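Report on the Visit to the Household Stores and Sorting Rooms at Vollach

The delegation from the Bareno Housing Support Office visited the household stores at Vollach in March, at the invitation of the Starkik Foundation, which has managed the building for the past five years. The purpose of the visit was to study how donated and purchased goods are received, sorted and packed for tenants moving into supported flats, and to consider which parts of the method could be used in our own district.

The party was received at 9.30 in the front office and given a short account of the service. Starkik supplies each new tenant with a starter box of small kitchen and bathroom goods. In the last year 200 such boxes were delivered, the greater part of them to flats in Vollach itself and the remainder to the neighbouring parish of Oei. Furniture and bedding are handled at a separate site, which was not part of the programme.

The tour began at the receiving bay. Goods arrive there in mixed lots, often in the bags and cartons in which they left the donor's cupboard. Staff remove anything open, leaking or past its date before the rest goes further into the building. Medicines are not accepted and are returned to the donor or taken to the chemist. The delegation noted that the rules for refusal are printed on a single sheet by the door, in large type, and that the same sheet is posted to donors beforehand. Our own guidance runs to seven pages and is seldom read to the end.

From the bay the party went up to the shelving room, where sorted goods are kept by use: cooking, washing, cleaning, writing and small repairs. The shelves are labelled on the front edge and again on the upright. Heavier stock is kept at waist height. It was explained that the room had been arranged by type of packaging until last autumn, with all bottles together and all boxes together, and that this had led to cleaning products being stored beside food. The present arrangement takes up more room, and an additional bay of shelving had to be bought.

The delegation spent the longest part of the morning in the sorting kitchen, a former staff canteen which retains its worktops and sink. Mixed lots are laid out on the worktop before anything is put away. The method is to spread the goods first, turn the labels to be read, and only then bring in the bins. Clear plastic bins are used throughout, and the delegation was told that mistakes are found much sooner than they were with the grey crates formerly in use. Bottles, boxes, lids and loose pieces of wood may all be on the marble at the same time, and the working rule is that like goes with like by use, whatever the shape or colour of the container.
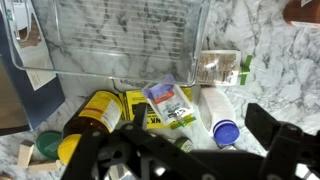 The laying out takes too long on a busy day, one of the sorters remarked, and for a small lot it would be quicker to work straight from the bag. The delegation put this point to the management, who accepted it in part. Lots of fewer than 17 articles may now be sorted directly from the bag, provided that every label is read before the article is placed in a bin. Larger lots continue to be laid out in full.

Loose lids and caps were raised as a particular difficulty. A lid without its jar is kept until the end of the working day and then discarded. Bottles are stood upright as soon as they have been identified, and any with a doubtful closure are set in the sink.

The visit closed with a discussion in the front office at 12.15. The delegation recommends that the clear bins and the single refusal sheet be adopted at Bareno before the summer intake. The question of worktop space remains open, as our own sorting room has one narrow table, and estimates for a second have been requested. A return visit by Starkik staff has been proposed for June.

The Office wishes to record its thanks to the Foundation and to the staff at Vollach for their time and for an excellent lunch.

Bareno Housing Support Office | Contact us | Accessibility | Copyright: all rights reserved | Back to top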